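Section 3. Stocking the Hook Panel and the Drinks Shelf

By now your Hadelach wall unit should be standing straight, with both uprights fixed and every shelf clicked home. If anything still wobbles, please go back to Section 2 for a moment, as it's so much easier to put right while the unit is bare. Filling it is the pleasant part, and most shopkeepers we hear from like to do it in one go, with the radio on and the boxes opened beforehand.

3.1 The hook panel

1. Set the upper rail first and the lower rail second, pressing each one into the slots of the upright until both ends sit at the same height. Take a step back and have a look before you go on.

2. Hang the hooks. The long wire ones are happiest on the lower rail, and the ones with a flat tag holder do best wherever your customers' eyes will land. Don't worry if plenty of them stay empty for now; you can fill them as your orders come in.

3. Put small, light packets on the hooks, and stand the bigger bags on the base shelf underneath. A bag of sweet potato vermicelli, for instance, is rather a lot to ask of one hook, and it stands up very nicely on the base with its front turned to the aisle.

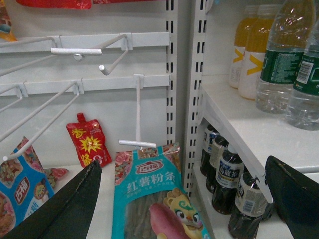 Leave yourself enough room between the hooks and whatever is standing below them to lift a bag out without catching it. Abilio Vallejo, who wrote the first version of this guide, used to try it with a thick winter glove on, and if the glove went in and out freely he was satisfied.

CAUTION: Hook ends stick out. Slide any hooks you aren't using to the side where people don't walk, or take them off and keep them in the bag they came in.

3.2 The drinks shelf

Note: Each drinks shelf carries up to 50 bottles of the ordinary small size. If yours are larger, please use fewer and keep the weight spread evenly from end to end.

4. Wipe the shelf with a soft cloth and let it dry fully.

5. Pick up each bottle and give it a quick look before it goes out. Check the cap, the seam and the ribbed part near the bottom, and run a thumb along the label to feel for lifted corners. It sounds fussy, I know, but it soon becomes a habit and takes no time at all.

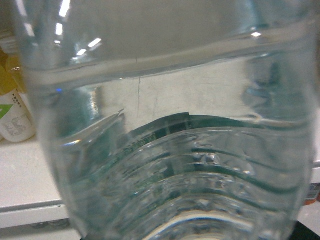
6. Start at the back and work forward, oldest dates to the front. Set every bottle down flat on its base, well behind the front rail, and leave a finger's width between neighbors so that customers can take one without knocking the next.

7. Turn the labels whichever way your shop prefers, and then do them all alike. Fulvio Sala at our Tastgate showroom likes the brand name forward, but if you do your stock checks with a hand scanner you may be glad to have the barcodes within easy reach.
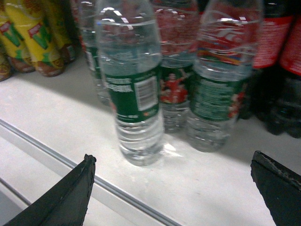
Fig. 3. Bottled water standing behind the front rail.

8. Finish with the price tags. The clear strip (part 552) is in the smaller carton, together with 2 spare end caps.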